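**Observatoire électoral de Nostau** · mercredi 15 novembre 2023

**1/** L'Observatoire électoral de Nostau publie ce jour les résultats de sa consultation sur le projet de report des élections municipales dans le district de Nakthorpe. Les principaux enseignements sont présentés dans ce fil.

**2/** Au total, 3609 habitants inscrits sur les listes électorales ont répondu au questionnaire, dans les communes de Nakthorpe et de Kincaid. Les réponses ont été recueillies à domicile et par téléphone, en deux vagues.

**3/** La question principale était ainsi formulée : « Êtes-vous favorable à la prolongation du mandat des conseillers municipaux au-delà de son terme légal ? » Une majorité nette des répondants s'y déclare opposée, dans les deux communes et dans toutes les classes d'âge.

**4/** L'opposition est plus marquée à Kincaid, où le conseil sortant a déjà bénéficié d'une prolongation. Les répondants y citent le plus souvent l'absence de débat public préalable et le manque d'information sur le calendrier.

**5/** Parmi les personnes favorables au report, le motif le plus fréquent est la révision inachevée des listes électorales. L'Observatoire relève que cette préoccupation est aussi exprimée par une partie des opposants au projet, qui demandent l'achèvement de la révision dans les délais actuels.

**6/** Les demandes de rectification restées sans réponse font l'objet d'une annexe distincte. À la clôture de la collecte, 345 dossiers étaient signalés comme en attente auprès du service des listes de Nakthorpe. Ce chiffre repose sur les déclarations des intéressés et n'a pas été confirmé par le service.

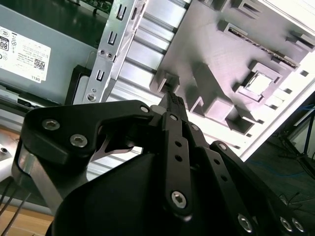 *Pince robotisée noire devant un boîtier d'ordinateur ouvert.*

**7/** Le programme Galus, consacré au suivi des scrutins locaux, a assuré la saisie et le contrôle des réponses. Environ 1000 questionnaires ont été relus par une seconde équipe. Les questionnaires incomplets ont été écartés avant le calcul des résultats.

**8/** L'Observatoire adresse 4 recommandations aux autorités du district :
- maintenir le scrutin à la date prévue par la loi ;
- publier l'état des listes, bureau par bureau ;
- répondre par écrit à toute demande de rectification ;
- ouvrir les séances consacrées au calendrier électoral aux associations agréées.

**9/** Le projet de report doit être examiné par l'assemblée du district en février. L'Observatoire a demandé à être entendu avant le vote et transmettra à cette fin une note écrite aux groupes représentés.

**10/** Le rapport complet, le questionnaire et la note méthodologique peuvent être consultés au siège de l'Observatoire, à Nostau. Les communes concernées en recevront chacune un exemplaire imprimé.

**11/** Précision relative au point 4 : la prolongation précédente à Kincaid avait été décidée par arrêté, sans vote de l'assemblée. Le texte de l'arrêté est reproduit dans les annexes du rapport.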